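How does a video game remember where you stopped?

You play a game after school. You cross the river, you find the hidden key, and then somebody calls you for dinner. The next day you open the game again and you are still beside the river, with the key in your pocket. How can the game know this?

The answer is the save file. It is a small list of facts, and the game writes it in the memory of your computer or console.

What is inside a save file?

Let's take a game called Saltdale, where you look after a harbour town. When you save, the game does not keep a film of everything you did. This would need too much space! It keeps only the facts it needs to build your town again:

Your money: 795 coins
Your level: 20
Your boats: 25
The colour of your flag: green

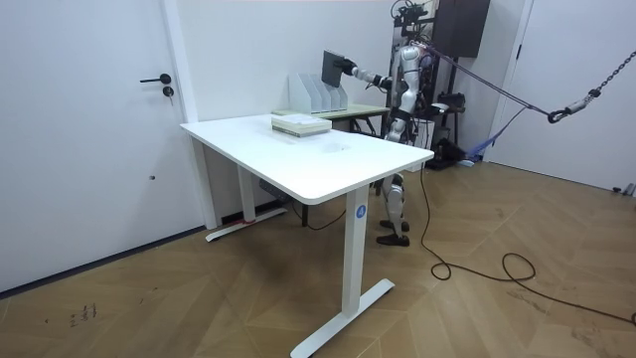

The harbour itself, with its water and its stones, is not in the list. It is the same for every player, so it is already inside the game. The game draws the harbour first, and after that it reads your list and puts your boats in their places.

What is a checkpoint?

Some games save by themselves. In Vurnar, a game about climbing an ice mountain, there is a lantern every few minutes. When you touch it, the game writes your list. If you fall, it reads the list from the last lantern – and you start again from there.

Older games often could not save at all. Some gave you a password at the end of a level. You wrote it on paper, and the next time you typed it in. The password was a very short save file, and you were the memory!

Write your own save file

1. Choose a board game you like and play it for ten minutes.
2. Stop. Write down every fact you need to set up the game again: whose turn it is, where each piece stands, which cards each player holds.
3. Put the game back in its box and keep your list in a safe place.
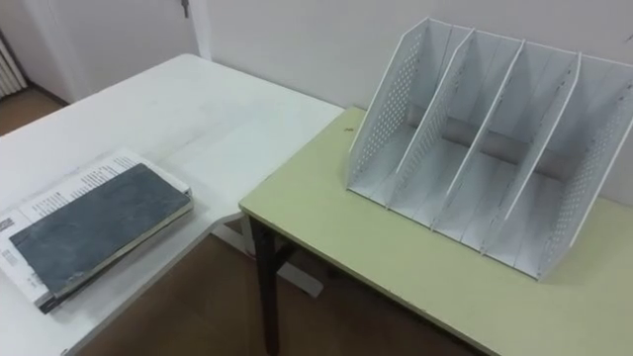

Why do saves sometimes break?

If you switch off the console while the game is writing, the list may be only half finished. The next time, the game cannot understand it. For this reason many games show a little turning picture with the words "Please do not turn off". Wait until it goes away.

Careful game makers keep two lists, the new one and the one before. If the new one is damaged, you can go back to the older one and lose only a little of your play.

Words to remember

Save file: the list of facts that a game keeps about your play.
Checkpoint: a place where the game saves by itself.
Corrupted: damaged, so the game cannot read it.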